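The gray bin at Druria gets its own table
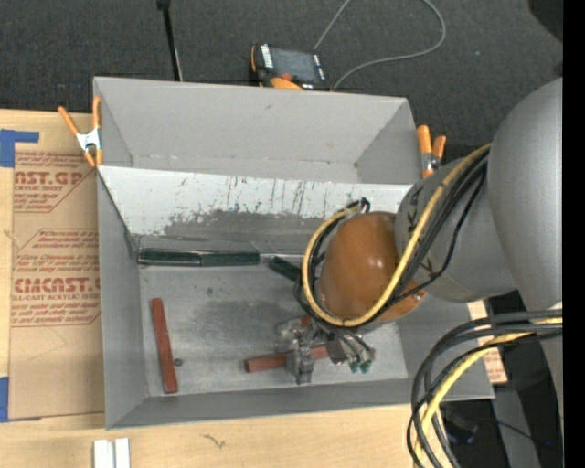

4 min read

I walked into Druria one afternoon in May meaning to drop off a bag of my nephew's outgrown building blocks, and I came out an hour and a half later with sawdust on my sleeves and a job. So consider this half news, half confession!

For anyone in Sistevdale who hasn't been in yet, Druria is the toy and parts exchange on the lower floor of the old Torkberg building, next to the Nông noodle counter (go hungry, you won't regret it). The news is that the sorting bin has moved. It used to live on the floor behind the door, where you had to crouch to get anything out of it, and now it sits up on a light wooden tabletop over the charcoal carpet, at a height where a grown person can reach in without groaning.

It's a big gray metal thing with a sloped white panel across the inside, so whatever you tip in slides down to the flat part at the bottom. The white has taken a beating over the years. There are dark scratches running up and down it, and lower down there's a ragged patch where the white is gone and you're looking at gray. Hanna Stępień, who runs the place, got a quote for having the panel redone and decided she'd sooner spend the money on shelves. I'm with her on that one. It still slides.

The bin is where the loose blocks go before they're matched up into sets. Dark green ones, reddish-brown ones, the odd little round piece that looks like a nut and may or may not belong to anything. People bring them in by the shoebox, usually mixed with crayons and hair ties, and until this spring the whole lot was sorted by whoever happened to be standing near the door. Hanna tells me they took in more than 2000 blocks over the winter. I believe her. I think I stepped on half of them back when the bin was on the floor.

With the move come some new ways of doing things, which I'll pass along as they were explained to me while I was being handed an apron.

Blocks go straight into the bin. You don't have to sort them by color first, and please don't tape them together (tape leaves gunk, and the gunk gets on everything). Wheels, axles, nuts and anything smaller than your thumbnail should come in a separate bag or jar, and there's a tray for those at the front desk. Books and puzzles still go to the back room with Nhung Tăng, who checks every puzzle by actually doing it. She has finished five this month and was very cross about the fourth, a lighthouse with a piece missing right out of the sky.

Once blocks are matched they go into cloth bags with a tag saying what's inside, and the bags go on the new shelves by the window. You can take one home for as long as you like in exchange for something of your own. No card, no fee. If you haven't got anything to swap you can put in a bit of sorting time, and that's how I ended up in the apron, although I did have something to swap and somehow it still happened.

I'll say this for sorting: I expected to be bored, and I wasn't. I started by lining the green ones up end to end to check they were the same size, then got completely absorbed in which browns were brown and which were a bit more red. Liên Trương came by with a coffee and told me they all count as one color at Druria. I had made two piles by then. I put them back together, but I want it known that I had made two piles.

The other change is the hours. The table is open for drop-offs from 2 in the afternoon until the noodle counter closes, and mornings are now for school groups and for the repair bench, where Kha Thái glues, sands and patches. He'd like people to know that he can fix a cracked wooden truck but he can't do anything about a swollen jigsaw, so please stop asking. He'd also be very glad of leftover sandpaper, fine grit if you've got it.

There's still a shortage of longer blocks, according to Hanna. Short ones come in by the bucket, and everybody wants the long ones for bridges and roofs, so they're out the door again the same day. If you've got a box of them in the attic and the kids have moved on to other things (or moved out altogether), the lower floor of the Torkberg building would be delighted to see you. Hannelore Haslinger from the upstairs sewing room is making more of the cloth bags too, and will take any sturdy cotton you can spare, old curtains included.

My nephew's blocks went in at the end of my visit, by the way. I tipped the bag over the slope and off they went down to the bottom with a terrific racket, and a small boy by the shelves asked if I could do it again. I took home a bag of green ones in return, and they're on my kitchen table as I type this, in a tower that I keep telling myself is for when he visits.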